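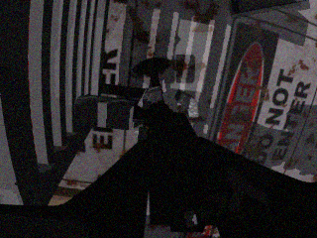

I went to the open day at Plarner on 9th November, mostly because Kaiwen Zou had a spare place. The simulation group is upstairs, past the coffee machine. We were 57 visitors, split into two groups, and mine got Eulalia Orellana.

She ran the demo from a laptop with the simulator up on a big screen. The arm is a model, and so is the room. They change the floor and the lighting between runs and keep the task the same, so the software can't get used to one background. The one we saw had a mat printed all over with DANGER and DO NOT ENTER signs, stained brown. I asked who picks the patterns. Atif Swati does, from a folder of 90.

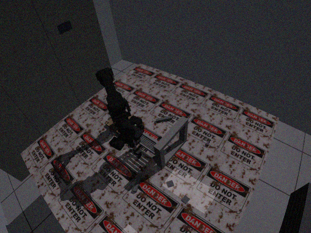

Filed under: Robots, Days out

The talk was meant to last 42 minutes and went well over. Someone asked how much of this carries over to a real arm. Eulalia said some of it, and that grasping small things is still the hard part. I took the bus home and missed the second session, on the Bretholm project.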